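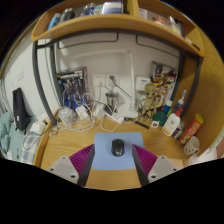 Virard Desk Mat, Small

By Marcelino Salcedo
July
Posted in: Desk & Office > Mats and Pads

The Virard is a flat mat for a desk mouse. It is sold by Postinthorpe in two sizes, and this page covers the small one. The large size, made to go under a keyboard as well, has its own page.

The top is a close-woven polyester with a light coating. It suits optical mice and works with most laser models. The backing is natural rubber, 3 mm thick, and grips on wood, laminate and glass. On an oiled desk, let the finish cure fully before putting any rubber-backed mat on it. Fresh oil and rubber can leave a mark that has to be sanded out.

The edges are heat-sealed and not stitched, so there is no raised border under the wrist. Stitched edges last longer if the mat is rolled up and carried every day. If that is how you work, look at the Dasholm travel mat.

Colors for the current run are light blue, stone and dark green. The old red has been dropped and will not be restocked.
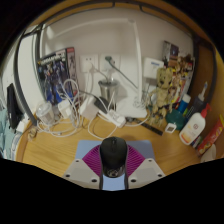
Care

Wipe with a damp cloth and a drop of dish soap. For a full wash, use lukewarm water in the sink, rinse well and lay the mat flat to dry overnight. Do not put it in the dryer or on a radiator. Water above 40°C can loosen the top layer from the rubber.

New mats ship rolled and may curl at the corners. Turn the mat face down under a few heavy books and leave it until morning.

Some rubber smell is normal out of the box. It fades in a few days with a window open.

Ordering

Single mats ship in a card tube. Schools and offices can order cartons of 70 at the trade price, one color per carton. Orders placed before 2 p.m. leave the Paredes warehouse the same day. Returns are accepted on unused mats in the original tube. Washed mats cannot be returned.

Replacement tubes are not sold separately.

Tagged: mouse mats, desk accessories, Virard, small office
3 comments
Share this page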